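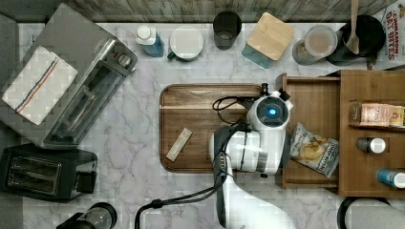

The second season of Vlachou Street opens on a wet Monday morning with a locked shopfront and a phone ringing inside it. Viewers who watched the finale in November already know who is calling. Nadia doesn't, and it takes her most of the first episode to find out.

The daily serial returns to screens this month with 132 new episodes, two more cast regulars and a different time slot. It has moved from 7 pm to 6.30, which puts it up against the news on two channels. The producers at Sorby say the change was the network's decision and that they were told after the scripts for the first block had been finished.

For anyone coming in fresh, the story follows two families who share a wall and a long argument over a bakery lease. Season one ended with Nadia's wedding to Theo, the landlord's younger son, and with her grandmother walking out of the reception after reading a letter at the table. The contents of the letter were never shown.

They will be shown in episode 13. Head writer Hongmei Bai says the delay was planned from the start, although the network asked twice for it to be brought forward.

"People have been guessing for months and some of them have guessed right," Bai says. "I'm not going to rewrite it because of that. If you worked it out, good on you."

Before that, the new episodes spend a lot of time on the marriage. Theo wants to move out of his father's house. Nadia, who spent all of last season trying to get out of hers, finds she would like to stay put for a while. His father offers them the flat above the bakery at half the rent, and the two of them fall out over whether to take it. It is a small disagreement and the serial gives it nearly a fortnight.
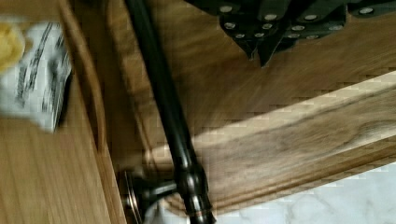
Simin Rashti thinks a fortnight is about right. She told us that the first season rushed Nadia from one disaster to the next, and that the flat argument was the first time she had believed the couple were married to each other. She also said she would have taken the half rent.

The pace may not suit everybody. Season one averaged a major turn every three episodes, including the kitchen fire, the false will and the cousin who came back from Cetier with a different surname. Bai has asked for fewer of those. The writers' room now works in blocks of 18 episodes, with one big event allowed in each, and anything else has to come out of what the characters already know about one another.

The cousin is still around. He has taken a job at Plurkel, the freight company owned by Theo's uncle, and by the end of the second week he has found an invoice he wasn't meant to see. This is the strand most likely to carry the middle of the season. It also brings in the first of the new regulars, a bookkeeper who has worked for the family for 20 years and has copies of everything. 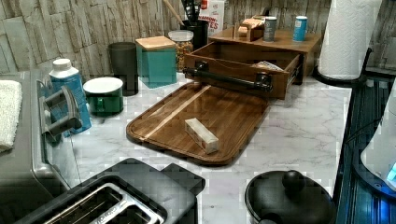 The second newcomer is Theo's older sister, often mentioned last year and never seen. She arrives in episode six, without luggage, and goes straight to the grandmother's door instead of her father's. The two women talk for a full scene with the sound of the street over the top of them, so the audience gets only the last line. It's a good line and it won't be given away in these pages.

More than 200 people tried out for the sister's part. Casting took so long that her early scenes were shot after the rest of the block, with the other actors called back for four extra days.

The wedding also gets another look. Nadia's mother has the video and plays it when the house is empty, stopping each time at the moment the letter is opened. Theo's father walks in on her during the third week. He asks her to give him the disc, she says no, and they don't speak again until the lease hearing.

Vlachou Street screens Monday to Thursday at 6.30 pm. The Friday episode has been dropped this season, with a double episode planned for the week of the hearing.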